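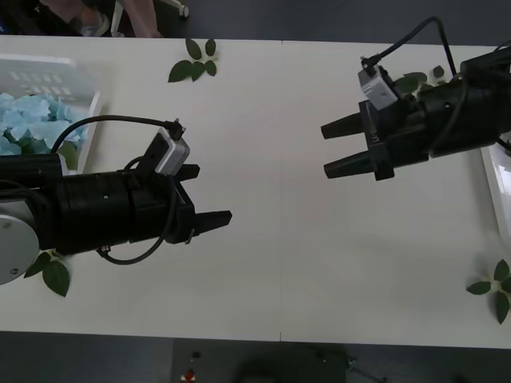 Two-arm table, blue flowers in the basket at left

Do messy tabletops help when collecting demos?
Posted in Robot Learning, August 2025

We're gathering examples for a flower sorting policy on a two-arm setup at Willport. The guide that came with our Purves collection software says to leave stray leaves lying around "for variety." I don't buy it. We have 21 episodes so far and the policy still closes on air. Is the clutter doing anything, or am I just making the job harder for the operators?

Urier

21 episodes is nothing. I wouldn't blame the leaves or credit them until you have over 3 hundred. Get more data.

Rarau

I'd be wary of that answer. More of the same won't tell you much. Pull up the wrist view and look at what the policy gets at the moment that matters. In yours, the flower in the gripper is a pale blue blur and the one in the basket is sharp. If the model keys on the sharp one, you have a problem that has nothing to do with leaves.

As for clutter, test it. Train 2 policies, one on a bare table and one with leaves, same number of episodes, and run both on both tables. I've read plenty of claims that variety helps and seen very few with that comparison in them. Move the leaves between episodes too, or they become landmarks.

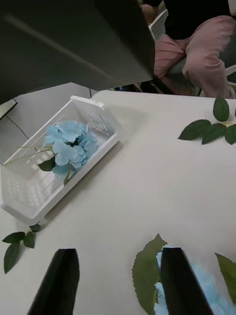 Related: How often should I reset the basket position?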